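To: Flidis club list
Subject: Re: stapler task before March

> Are we keeping the stapler in the March set? I'd vote to
> drop it and do 30 more runs of something easier.

Please don't drop it! I spent Sunday with the hand-held grippers and I'm getting fond of that stapler. Start it closed and flat in the middle of the board, long side along the table edge, and come in from both ends with the jaws already parted. I've got 11 runs I like so far — 20 would make me happy before we train anything.
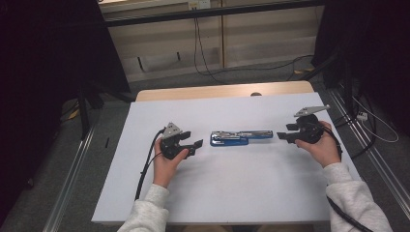

Naidu wrote back to me off-list that 20 is too few if we only ever start it straight, and we should turn it a bit every few runs. Fine by me, I'll do that Tuesday.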